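Skurnach Kitchen Help
Search all topics Go
Home Topics Dry Goods Tools Unanswered Log in

Portioning dry rice with a wooden cup: why do my cups not weigh the same?

Posted July 13, 2025 by Dalva Marinho

I portion uncooked white rice for storage. Each jar gets one level cup, and the jar label says how much water to add, so the portions need to match. The measure is a round wooden cup with sides that flare slightly toward the rim. I have used it for years and would like to keep using it. Its average fill, taken over several cups on a Tullov kitchen scale, is 132 g. I start from a 2,000 g bag, which should give 15 cups with 20 g left over.

It never works out that way. Some bags run short before the last jar. Others leave nearly half a cup behind. When I weigh individual jars, the lightest and heaviest differ by as much as nine grams. For plain rice on the stove that would not matter much. I cook these in a small pot with a tight lid, where the water is set by the label, and the heavy jars come out firm in the center.

The bag goes into the large stainless steel bowl first, because it is wide enough to work in without knocking rice over the side. From there I have tried two methods. The first is to push the cup into the heap, lift it, and level it with the back of a knife.
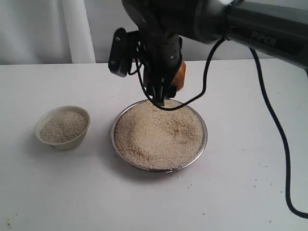 The scooped cups are the heavy ones. My assumption is that pushing the cup into rice packs it, and that the depth of the heap matters, because the first cups from a full bowl weigh more than the last ones. I ran one test from a partly used bag holding 1,075 g. At the average fill that should be eight cups with 19 g left. I got seven full cups and a short eighth. The loss has to be in the cups themselves, as I swept up and weighed whatever had landed on the table and it was less than a gram.

Tapping makes it worse. One tap on the table drops the level visibly, and if I then top up and level again, the cup gains several grams. I no longer tap on purpose, but setting the cup down hard does the same thing.

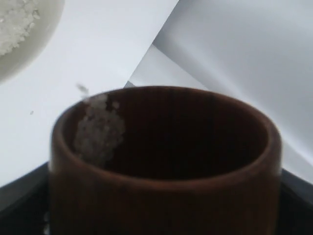
The second method is to pour from a smaller bowl and leave the cup standing still. It gives lighter cups and a smaller spread, though there is still some. I suspect the pour itself. The rice comes in over the left side of the rim and runs down the left inner wall, with a few grains in the air above the lip, so it probably builds up on one side and has to be pushed across when I level it. The inside of the cup is also very dark, and until the rice is close to the top I cannot judge how full it is. White paper behind the cup makes cleanup easy, and strays can be tipped back.

What I would like to know:

- Is a pour down one wall less consistent than a pour into the center?
- Does the flare of the cup matter, or only the rim?
- Is there any point in refining this, or is a volume measure always going to vary by this much?

I am aware that I could weigh every portion. The scale shuts itself off between jars and I find it slow. I would also like to understand the cause.

Tags: rice, portioning, measuring cups, storage

Sort by: Helpful Newest

grainbin_ok

Your guess about packing is correct. Rice kernels are long and can lie in many arrangements, and the arrangement sets the density. Poured gently they stack with large gaps. Pushed or shaken, they turn and settle into the gaps. The kernels are the same in both cases and only the air between them changes. A nine gram spread on a 132 g fill is just under 7 percent, and settling alone can account for that.

On the pour: the wall is less important than the drop height and the rate. A stream running down the wall lands more slowly than one that falls freely to the bottom, so it can leave a looser fill. A stream from high up packs the lower part of the cup. Either one is usable if it is the same every time. In practice the center is easier to repeat, because the cone forms in the middle and spills evenly toward the rim. With a one-sided cone, the low side gets filled by the leveling stroke, and that stroke presses on the rice. The amount of pressing depends on how much has to be moved.

Procedure I would use:

1. Stand the cup on a folded cloth so that it cannot be jolted.
2. Pour into the center from two finger widths above the rim. Keep the bowl at that height and do not raise it as the cup fills.
3. Continue until rice falls over the rim on all sides. Stop there.
4. Level in one stroke with a straight edge held upright. Do not saw back and forth. Do not go back for a second pass.
5. Lift the cup only after leveling.

Step 3 takes care of the dark interior as well. You are not judging a level inside the cup, you are waiting for overflow at the rim. It does put more rice on the paper, so crease the sheet down the middle beforehand and it will pour back cleanly.

The flare should not matter by itself. The cup has a fixed volume. A wider mouth does give a larger surface to level, and errors in leveling scale with that surface. A tall narrow measure of the same volume would be a little better. I would not replace yours over it.

One more item. Wood changes size slightly with humidity. I measured mine in November and again in summer and could not separate the difference from ordinary scatter, so I would ignore it. Do keep the inside dry. Grains stick to a damp wall and stay behind when you empty the cup.

Comment from Dalva Marinho: Tried the cloth and the overflow method on the next bag. Spread is down to four grams, lightest to heaviest. I had been raising the bowl as I poured without noticing.

Comment from grainbin_ok: That is what I would expect. Take a new average with this method before you rely on the labels. It will probably be under 132.

pantry.notes

Just weigh it. I have a Barbier scale that stays on and I do a whole bag while the kettle boils. Put the jar on, zero it, pour, next jar.

Comment from Dalva Marinho: Does yours have a setting for the shutoff, or does it stay on by default?

Comment from pantry.notes: Hold the zero button while it starts up. No idea if a Tullov has that.

L. Adus

A compromise between the two answers above. Keep the cup and fill it slightly short on purpose, then correct only the jars that need it. Put the jar on the scale, tip in the cup, and add the last few grams with a teaspoon. It is faster than weighing from zero because nearly all of the rice goes in at once and the display settles quickly. I always correct upward. Taking rice out of a jar is slow and it gets on the counter.

Choose the target so that the bag divides well. If you go to 125 g per jar, a 2,000 g bag gives 16 portions with nothing left over. You would have to rewrite the labels for the smaller amount of water. If the cup comes out above 125 with the pouring method, stop before the rim and let the spoon finish it.

I would also stir the big bowl once before starting. Rice from the bottom of a bag has more broken kernels and dust in it. Broken pieces fill the gaps between whole ones, so a cup from the bottom can weigh more than a cup from the top even when the pour is identical. I sift mine first if the bag is an old one.

Comment from grainbin_ok: Agree on the broken kernels. I left that out.

Comment from Dalva Marinho: 16 jars fit my shelf better than 15 anyway. I will redo the labels when the current set is used up. Leaving this open in case anyone has tried the same thing with short-grain, which seems to pack differently in the same cup.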